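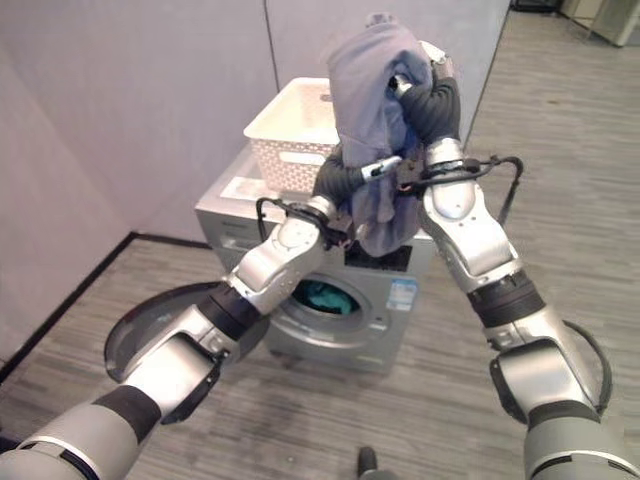
Both hands on the gray-lavender piece, front loader underneath.

Notebook, April. Vertical dial for the south wall at Somville.

Started again from the wall bearing, since the number I had been using came off the site plan and the plan is drawn to the street. Took the board and the plumb line over and shot the sun from 10:10 until just after noon. Got 14 usable marks. Threw out two where the line was still swinging and I had written the time down anyway.

Reduced them at the bench in the afternoon. Wall declines 6 degrees east of south. The plan gave due south. Spread across the set is under half a degree, and the early marks and late marks agree, so I trust it. Man-lok Siu did the reduction separately from my raw times and got the same to the nearest quarter degree. He uses the old printed form, I use the spreadsheet. Glad we did both. His sheet is in the back pocket of this book.

So the old layout is no good. The hour lines fan differently on the two sides of noon now and the substyle moves off the vertical. Noon line stays plumb. I kept the full-size paper pattern from the first layout for the border and the corner ornaments, which don't change, and crossed out the lines in red so they don't get traced by mistake.

Redrew at full size on the long table. Face is 30 inches wide. With the new declination the 6 a.m. line lands on the plate with room for a numeral. On the afternoon side I stop at 5. It could be pushed a bit later but the line runs nearly into the top border and the numeral would have to sit on the molding. Client wanted both sides to match. I will have to write and explain that the wall is not square to the sun and the dial can't pretend it is. Siu suggests putting a small star on the afternoon side where the missing numeral would go. Not keen, but I drew it in lightly.

Longitude correction. Decided against building it in. The dial will read local solar time and the correction goes on a small plate below with the equation of time as a curve. If we shift the lines, noon is no longer plumb and anyone who knows dials will write in to say it's wrong. We had this with the Prulness job.

Gnomon. Cut the first blank from the bronze sheet left over from Prulness. Style edge filed straight against the granite. There is a slight belly in the middle third, a sheet of paper goes under it. Another hour with the fine file should take it out. Do not use the belt sander on this again, it rounded the tip last time and we lost the nodus position.

Tip angle checked against the template three times. Template is good. The protractor on the wall hook is not good, it reads nearly a degree high. Tape on it now saying so. Should really be thrown out.

Mounting tabs: the drawing has two slots through the face with nuts behind. I want a third tab near the top because the wall takes wind from the square and the gnomon is long. Siu thinks two is plenty if the tabs are wider. Left as two wide tabs, with a pin at the top that can be added before casting is finished. Ask the foundry.

Alar quoted for casting the face in one piece. Price is fine, the wait is longer than I would like. They want the pattern with draft on the raised numerals and they want the numerals no finer than they were on the sample. My serifs are too thin. Recut IV, VII and XI in the test alloy block and the VII still filled at the foot. Thickened all the serifs and it looks heavy up close, but from the ground it will look right. Stood at the far end of the yard and checked with the paper numerals taped to the door. Readable. The half-hour ticks vanish at that distance, so either make them longer or leave them off. Leaning toward longer.

Finish. Took the test coupons up to 400 grit and then tried three patinas:

A - brown, brushed hot. Even, a little dull. Good contrast with polished lines.
B - green, sprayed. Blotchy. Some of this is me, the coupon wasn't clean.
C - brown with wax while warm. Best of them. Shadow edge shows clearly at noon and also late in the day when the light gets low.

Going with C unless the client objects. Hour lines to be rubbed back bright after the patina and waxed again. They will go dark in a few years whatever we do, and that should be in the care sheet.

The motto. Lo sent the lettering back with the spacing opened up and it is much better. One thing to check is the word break on the second line, which now falls over the substyle. If the gnomon foot covers the last letter we have to shift the whole line left. Measure on the full-size drawing before answering.

To do:
- file the style edge and recheck on granite
- letter to client about the 5 p.m. line, include small drawing
- draft on numerals, then new pattern to Alar
- length of half-hour ticks
- reply to Lo about second line
- order wall anchors, stainless, long ones. Wall is rubble behind the facing, found that out with the test hole
- equation curve: redraw bigger, the February end is cramped

The test hole needs filling before it rains. Left the lime putty in the van.

Last updated: April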